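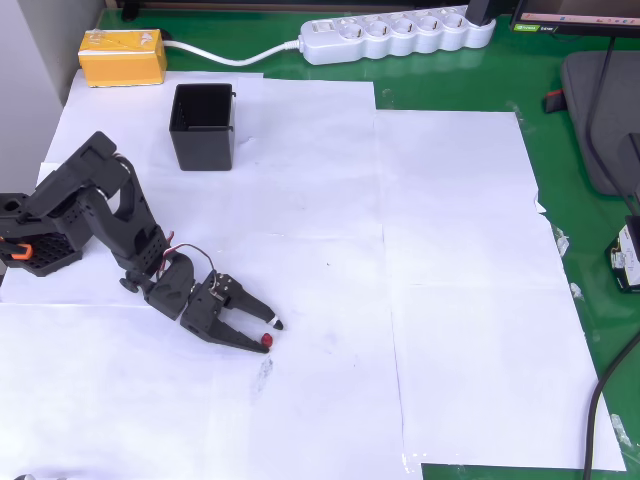 白い紙を敷いた作業台。

机に紙を敷く
食堂、版画工房、教室で使われる一枚の紙について

2022年5月

トロルテネオの昼の営業は11時半に始まる。開店前の仕事のうち、いちばん時間がかかるのは仕込みではなく紙敷きだと店主のホーイン・コンは言う。テーブルは14卓。布のクロスを掛け、その上に白い紙を1枚ずつ広げ、四隅を金具で留める。客が帰れば紙を丸めて捨て、次の紙を敷く。

紙を敷く食堂は珍しくない。ヨーロッパの大衆的な店では昔から見られるやり方で、布を洗う手間と費用を減らせる。コンの店では、開業当初は布だけを使っていた。クリーニング代が家賃の次に大きい出費になり、翌年から紙に切り替えた。常連の一部からは安っぽくなったと言われたが、その人たちも今は紙の上にボールペンで地図を描いたり、割り勘の計算をしたりしている。

コンが使うのはヴェストフという業者の巻紙で、1本の長さは300メートルある。幅はテーブルより少し広い。以前はあらかじめ裁断された紙を買っていたが、卓の大きさがそろっていないため、端が余ったり足りなかったりした。巻紙なら現場で切れる。厨房の脇に鉄の棒を渡し、そこに紙を通して、引き出しては定規を当てて破る。

「薄い紙は安いけれど、水の入ったグラスを置くと輪の形に波打つ。厚い紙は折り目が立って皿が傾く。今の紙に決まるまでに見本を何度も取り寄せました」

紙の表と裏も気にする。片面に艶のある紙は、艶のあるほうを上にすると油が染みるまでの時間が稼げる。ただし皿が滑りやすい。コンは艶のないほうを上にしている。

版画工房の場合

パクヘイ・ルーの版画工房「ルー」は、元は印刷所だった建物の1階にある。会員制で、週末には初心者向けの講座も開く。紙の用途は食堂とまったく違う。インクを練る台、版を拭く台、刷り上がりを確かめる台のそれぞれに、別の紙を敷く。

練り台の下には古新聞を使う。吸いがよく、汚れたら何枚かまとめてはがせる。ただ、刷り上がりを見る台には新聞は敷かない。活字のインクが作品の裏に移ることがあるし、文字があると目が散る。ここには無地の白い紙を敷く。

白でなければならない理由はもうひとつあるとルーは言う。台の色が残っていると、薄い和紙に刷ったときに下の色が透け、インクの濃さを読み違える。緑の天板の上で見た灰色と、白い紙の上で見た灰色は同じに見えない。講座の初回では、同じ刷り物を色の違う台に置いて見比べてもらうそうだ。

大きな紙が手に入らないときは、小さい紙を重ねて敷く。ルーの工房では、手前の紙を奥の紙の上に重ねる。逆にすると、手前から版を滑らせたときに紙の端に引っかかる。左利きの会員は自分の台だけ重ね方を変えている。決まりとして貼り出してあるわけではない。

留め方については意見が分かれる。マスキングテープで全周を留める人もいれば、上の2か所だけという人もいる。ルー自身は留めない。紙がずれるのは手の動かし方が悪いからだと、若いころに教わった。会員にまで同じことは求めていない。

テープを使う場合、天板の塗装には注意がいる。艶のある塗装面に貼ったテープを夏の間そのままにすると、糊だけが残る。工房では7月に入ると、帰る前にテープを全部はがす。残った糊は消しゴムで転がすように取る。溶剤は塗装を曇らせることがあるので、目立たない場所で試してからにする。

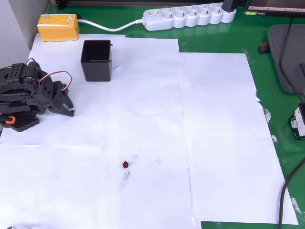
紙の選び方

取材で聞いた話を、家庭や教室で使う場合に置き換えてまとめておく。

まず厚さ。工作や絵の具なら、コピー用紙より少し厚いものが扱いやすい。水を多く使う水彩や染め物では、紙の下に薄いビニールを1枚入れる。紙だけで水を止めようとして何枚も重ねると、下の紙が湿ったまま天板に張りつく。

次に幅。巻紙は、天板の短い辺より左右に指4本分ほど余るものを選ぶと、縁を下に折り込める。折り込んだ部分に膝が当たるようなら、余りを減らす。ばらの紙を重ねる場合は、重なりを手のひらの幅だけ取る。細い重なりはすぐに開く。

色は白か、漂白していない茶色が一般的だ。細かい部品や糸くずを探すなら白が見やすい。黒いねじも色のついたビーズも、白の上ならすぐに見つかる。逆に白い糸を縫う人や、石膏を削る人には茶色を勧める。影の出方も変わる。白い紙は光をよく返すので、手元の影が淡くなる。照明が1灯しかない部屋では、この差は意外に大きい。

値段はまちまちで、包装資材の店で買う巻紙と画材店の紙とでは、同じ長さでも開きがある。下敷きにするなら画材店の紙である必要はない。コンは33本を一度に仕入れて置き場所に困ったことがあり、それからは2本ずつ注文している。

使い終えた紙

トロルテネオで出る紙のほとんどは、油や食べ物がついているため古紙回収には出せない。コンは燃えるごみとして処分している。汚れの少ないものは厨房に戻し、野菜を包んだり、揚げ鍋の周りに敷いたりしてから捨てる。落書きのうまい紙だけは取ってあり、レジの後ろの壁に数枚貼ってある。描いた本人が何年かたって見つけることもあるという。

ルーの工房では、白い紙は裏返してもう一度使う。両面が汚れたら練り台の下に回し、新聞と同じ扱いになる。インクの跡が重なった紙を面白がって持ち帰る会員もいる。短冊に切って栞にしたり、封筒に仕立てたりするらしい。ルーは一度だけ、その紙を表紙に使って小さな帳面を作った。中の紙より表紙のほうをほめられて、少し複雑な気分だったと話していた。

工房には長さの違う巻紙が入口の傘立てに差してある。新しく入った会員が最初に覚えるのは、どれを切ってよいかである。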